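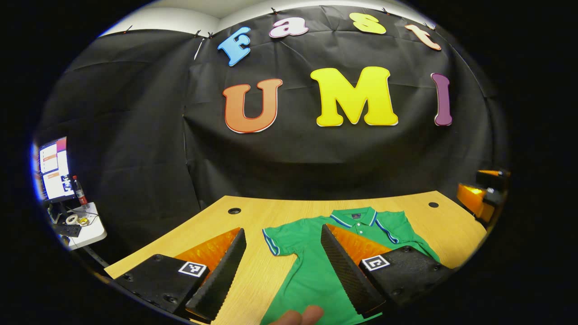 Home Papers Issues Data Search Login

4.3 Open day at the Lillasell site

The third set of recordings comes from the public open day held at Lillasell in February. The first two sets (Sections 4.1 and 4.2) were made by trained operators only. On the open day, visitors were allowed to handle the gripper after a short briefing, and their attempts were stored under the project name Etum together with those of the staff.

Visitors entered through the Porka hall and were split between two stations. The first, Phromma, was used for rigid objects and is treated in Section 4.4. The second was used for garments. The garment station consisted of a wooden table in front of a black cloth backdrop, with a separate computer desk to one side. Figure 5 gives the view from the hand-held gripper over a green polo shirt laid flat on the table, with the lettering "Fast UMI" on the backdrop. Each of the two fingers rises from a black mounting block that carries a square fiducial marker, and both markers are in view together with the fingers. The finger opening was computed from the marker positions in each video frame.

The task was to fold a short-sleeved shirt in four steps: left sleeve in, right sleeve in, hem to collar, and a final press. Staff demonstrated the full sequence once per group. Visitors could then repeat all four steps or stop after any one of them. An attempt was counted as complete if the hem reached the collar and both sleeves were covered. The press was not scored.

In total 300 visitors made 1562 attempts at the two stations, of which 1160 were made at the garment station. Of these, 986 passed the tracking check and were kept. The rest were dropped for one of two reasons: a marker was hidden for more than half a second, or the estimated camera path contained a jump. Marker loss was most common in the third step, when loose fabric was lifted in front of the lens. Camera jumps occurred mainly when the operator turned away from the table to speak to the group - a case that did not come up in the earlier sets.

Two differences from the staff recordings should be noted. Visitors closed the fingers well before reaching the cloth and then opened them again, which adds a short dead phase to the start of many grasps. They also tended to take the sleeve by the cuff, while staff took it closer to the shoulder. We left both patterns in the data and trained one policy with the visitor set and one without it. Results are compared in Section 5.2.

No attempt was made to keep the lighting constant during the day. The shirt was reset by hand between attempts, so the starting folds near the shoulders vary.

Comments (3)

Guest: Was the half-second limit chosen before or after the open day? The text does not say.

Reader 2: We see the same early closing with first-time users. A longer briefing helped a little, a softer trigger spring helped more.

Guest: Please add the shirt sizes to the data sheet. Step three depends on body length.

Contact | Copyright 2019 Etum project, Lillasell | Last changed 2019-11-10 | Back to top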